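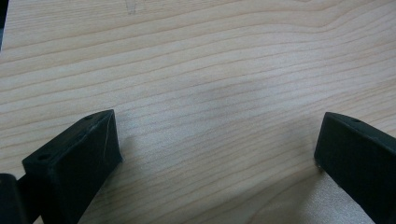

Home Talks Workshops Contact

Reading a board before you finish it
Speaker notes, Dörte Brinkmann, Grelstead evening meeting

1. Hello and warm-up
Say thanks for having me back, and mention the Brudstead bus (they'll have been on it too). Ask who has ever sanded straight through something they meant to keep! Then talk about my first tabletop for Mrs Wanigasekara, which I oiled in a hurry and had to strip right back.

2. Grain first
Let them look for a bit before I start talking. The lines mostly run side to side with a gentle wave, and up towards the right they bend into a curve. I love that bit - it's where I'd want the eye to land. Go with the lines when you sand, and slow down where they turn. 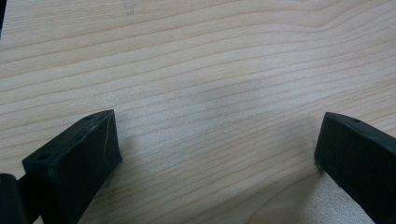 3. Pencil marks
Everyone's favourite. Faint grey ones hide beautifully in pale wood, and then the oil goes on and there they are for good. Soft rubber first, then a light rub by hand. Pass round my two sanding blocks here. 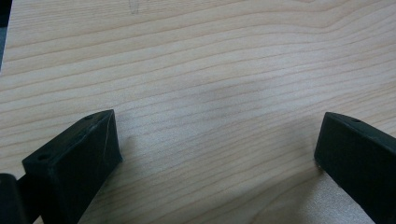

Faint pencil near the top edge, left of centre.

Get somebody at the back to call out when they've spotted it. Then on to light: move the lamp low and to one side, walk round the table, look again. A cloudy patch might be dirt or it might just be a shadow, and I've scrubbed away at shadows more than once.

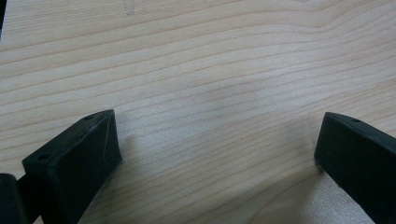
I do that walk at least twice now, once before the 600 grit and once after, usually with a cup of tea in my hand. Tell the Korkau story if there's time (keep it to 10 minutes, Dörte). Questions, then chairs back against the wall.

Contact Dörte Brinkmann | All notes free to share | Back to top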